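3.2 Materials and procedure

Letter knowledge was tested one child at a time in a quiet room at the Pindus preschool. We used small wooden alphabet blocks – children at this site already play with similar ones – and a printed letter sheet. The sheet was given first for half of the children and second for the rest. Each session had 4 short tasks: naming, matching, sounding out and free sorting. Tasks ended after three errors in a row.

Sessions were scored by Kobzar and Tseng, who worked separately. In total 2,371 responses were scored, of which 937 came from the free sorting task. Where the two scores differed, Marchuk made the final decision. Responses given after a prompt were kept but marked, and they are left out of the main analysis.
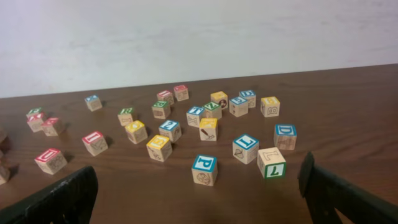

Figure 2. Small wooden alphabet blocks scattered on a dark wooden tabletop.

3.3 Parent questionnaire

Parents filled out a two-page form on reading at home. It was based on the form in Stelmakh and Tymoshchuk, with the questions on screen time removed.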